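Talk notes: How a trailer gets cut, and why it lies a little
Regional film society evening, Clurmont. 2/16/18
Running time 40 minutes plus questions. Clips are on the laptop, sound goes through the house system.

Opening

Say hello, thank the hall. Ask who has walked out of a film this year feeling that the trailer sold them something else. Wait for hands. Then say I cut trailers for nine years and probably made one of the ones they are thinking of.

Tonight is about one job in particular, the trailer for Zunden, a small drama about two sisters who inherit a ferry. No stars, no chases, very little music. The distributor wanted it to look like a thriller. Play the finished trailer once, all the way through, lights down. Don't talk over it.

What we start with

The trailer house gets the film early, usually without the final sound and often with effects shots missing. For Zunden we had a cut that ran long, with the storm scenes still grey. The first week is only watching and logging. I logged 3,488 shots, takes and spare bits of sound, counting the outtakes they sent. Each one gets a short note: who is in it, what is said, is there a clean look or a clean line. It is dull work and I would not skip it.

Slide: page from the log. Give people time to read a few lines. Point out that "door, good" appears a lot. Doors are useful. A door closing ends a thought.
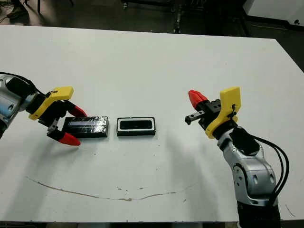

Once the log is done I put the film away and write the trailer on paper, as three blocks. Who are these people, what has gone wrong, how bad could it get. For Zunden the first block was the sisters at the ferry office, and it needed one shot to say they weren't speaking. We tried four or five with faces in them and they were all too much. What worked was a wide shot of the two of them at opposite ends of the deck with nothing happening. It is the same layout as the two small dark blocks side by side on that big white tabletop: put two things in a lot of plain space and people look at the gap. Hold the slide, then play clip 2.

Length

The cinema version had to come in at 90 seconds. That was the distributor's choice and it came late. My first assembly was well over two minutes and I liked it, so losing a third of it hurt. Explain what went:
-- the mother, completely
-- the joke about the radio
-- a slow shot of the harbour that the director had asked for by name

The director rang about the harbour. We put four seconds of it back and lost a line of dialogue instead. I still think the line was better.

Music

Play clip 3 twice, first with the temp track, then with the final one. Same pictures, not a frame moved. Ask the room which film they would rather see. In most rooms it splits down the middle.

The final track was bought from a library and cut to fit. People think trailer music is written for the trailer. Sometimes it is, on big films. At our end of things you search a library late at night, typing words like "uneasy" and "water". I listened to 249 tracks for this one and the one we used was called Ross, with no other information.

Mention the low hit at the end of each block. Everyone is tired of it, editors included. We used it twice and took one out after the test screening.

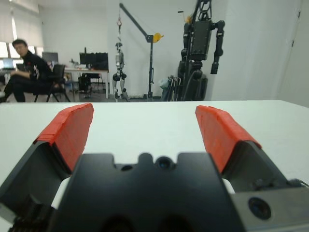 Slide 11: up close.

Close shots

Trailers use far more close shots than the films they come from. There are two reasons. A trailer is now mostly seen on a phone, and a face still reads at that size when a landscape does not. A close shot also hides where you are, so you can join two scenes that are an hour apart in the film. In Zunden the older sister looks up sharply and we cut to a lit window. In the film she is looking at a dog.

Play clip 4, then the two original scenes. This usually gets a laugh. Let it finish before going on.

The test screening

We showed it in Nevberg to about 800 people over one weekend, before other films. Cards afterwards. The word that came up most was "tense", so the distributor was happy. The second was "murder". There is no murder in Zunden. We had a long phone call about that and changed one shot, the wet glove on the stairs. The film opened in August and did fairly well, with some annoyed letters.

Questions

If it is slow, ask for their worst trailer and offer mine. Have clip 5 ready in case someone wants to hear the radio joke. Hall needs to be clear by ten.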